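Keeping a Shared Washroom Clean: What We Learned in One Term
Final report, Household Practices project
Lesia Stasiv, Domingo Farías and Hryhorii Prokopenko
Adviser: Stefaniia Demchenko

Where the idea came from

All three of us live in Rellholm, and anyone who has lived in Rellholm knows that the washrooms are what people talk about at breakfast. Our first plan was to study the kitchens, but two other groups had already picked kitchens, and Ms. Demchenko very kindly (and I think with some relief) steered us down the hall. We are glad she did. By February we had become the people our neighbors stopped on the stairs to discuss drains with, and we learned far more that way than we did from the reading list.

Our question was a simple one. If everybody in the house agrees that a basin should be wiped after use, why does it so often stay dirty until the evening, and what small change would help?

How we went about it

We worked with 10 households on two floors, and each one let us look in on its washroom in the morning and again after supper. We kept a notebook on a string by each door, where people could write down anything they liked. Most wrote about toothpaste. We also handed out a short questionnaire and got 109 back, which included the people in Bremier, the building next door, who had heard about it and wanted to join in.

For supplies we bought plain cloths and a mild cleaner from the Marchuk shop on the corner, so that everyone would be using the same thing. We asked people to clean the way they normally would and to put up with us watching, and they were very patient – much more patient than I would have been at seven in the morning.

What we saw

Dirt on a smooth white surface is easy to spot, and we had expected that this would make people deal with it quickly. Often it went the other way. A patch that everybody could see seemed to become somebody else's patch, and the longer it had been there the less anyone felt it belonged to them.

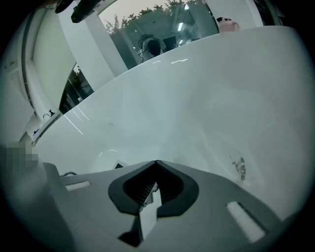 Figure 1. A dark, speckled patch on a glossy white surface, with the curved rim behind it.

Our notebooks had plenty to say about marks like this one. People told us they would happily rinse away their own soap or hair, but that they felt shy about touching a mess when they didn't know what it was. Digby Sheehan on the upper floor wrote nearly a full page about it, and he ended by asking whether we could leave a pair of gloves out. We did, and they were used up within the week.

What we would change

Hang the cloth where a hand can reach it from the basin. In the Flelesier wing the cloths were kept in a hall closet, and hardly anyone went to fetch one with wet hands. When we moved them to a hook by the mirror, the evening notes got noticeably more cheerful. We would also leave gloves out from the start, and we would ask fewer questions about brands of cleaner, which took up a whole page and told us very little.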